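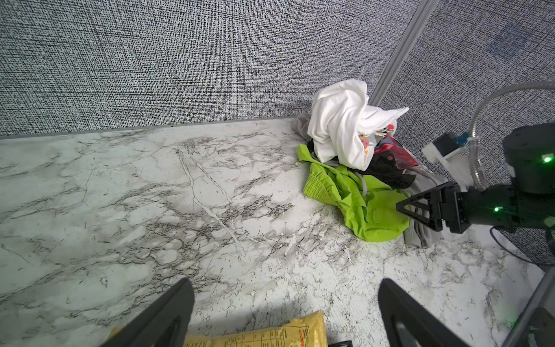 Signe Kvaran wrote to us last August that she had put off learning to fold for most of her adult life, and that what finally got her through it was starting from the heap instead of from a shirt already laid flat. Her letter is pinned up by the door at Sestano, and new students often ask about it.

About the school

Sestano is a small school of household work. We teach sorting, folding, mending and storing clothes. The school opened in one room on Jernum Street with one table and a shelf of donated clothes. We now have two classrooms and a sewing room, all on the same floor.

What we teach

The basic course is called Sitov and runs for 34 hours over one season. Students begin with a mixed pile: shirts, shorts, drawstring pants, printed tops, children's things. They pull it apart, turn the sleeves and legs right side out, and sort by kind before anyone folds. Pieces with an elastic waistband are folded in half lengthwise with the waistband kept flat. Drawstrings are evened up and tucked inside. Prints go face in if the garment will be stacked and face out if it will stand in a drawer.

The second course, Brøndum, covers closets and drawers. Students bring measurements from home and work out what fits where. It also takes in seasonal storage, bedding and towels, and what to do with clothes that no longer fit anyone in the house.

Mending is taught separately, in evening sessions. You can take it without having done either course. Bring your own scissors if you like them. We have needles, thread and spare elastic.

The clothes

Practice clothes are given to us by families in the neighborhood. Everything is washed before it goes on the shelves. We take all sizes, and we are always short of fitted sheets and long-sleeved shirts. Please don't bring shoes or coats, as there is no room to keep them.

Who comes

We have parents, students in their first apartment, people who work in hotels and laundries, and people who have just moved in with someone tidier. No experience is needed. Children over ten may join with an adult.

Visiting

The office is in room 119, at the end of the hall past the sewing room. You can sign up there or by mail. The fee for each course is paid at the first class, and it covers all materials.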